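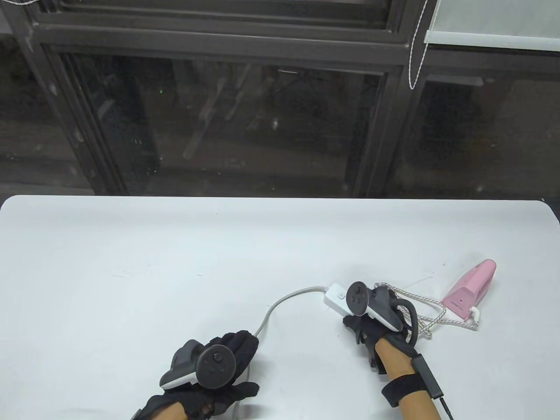

Aurelia Leitner wrote:

> With filter window 20 the wrist pose lags behind the hand. With 80 it is worse. Did you change the default in Plandon?

Hi Aurelia,

yes, in December, and I forgot to write it in the changelog. Sorry for this. The old value was 60 samples, now it is 158, but only if the config file has no entry. Your 20 should be respected.

I think your lag comes from the controller offset. Baka reads the pose of the controller, and the gloved hand is under it, so the transform must be set for left and right separately. Please check `hand_offset` first - in my setup both sides had the left value.

For cords I would keep the planner in Riltorico switched off. It still treats them as rigid.

Can you send me the log after that?

Regards,
Lorenz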